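Furniture and Interiors, Unit 2: Tables and the People Who Sit at Them
Notes by Fergus Guthrie 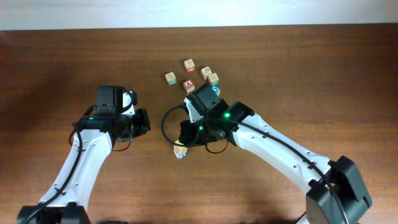

Before the dining table there was the board, laid on trestles and taken down after the meal so that people could sleep where they had eaten. Hence "board and lodging", and the boards you find yourselves sitting on once you get promoted.

The fixed table arrived when households could spare a room for it. Rank went by seat: the head had the chair, everyone else shared a bench, and the salt marked how much you mattered. Weddings still work this way, minus the salt.

Key terms: trestle, draw-leaf, gateleg, pedestal. A gateleg saves space by putting a leg exactly where your knee was.

For the essay, compare two of the following: the Lamont inventory, the Bostel sale list, the Grultby letters. The inventory runs to 156 items and spells "table" four ways, all of them confident. Quote it as written.

Length is 2,000 words. Footnotes count, as several of you discovered in October. The essay carries 30 per cent of the mark.

Reading: handout 2, and the Drerkiser chapter as far as the bit about sideboards.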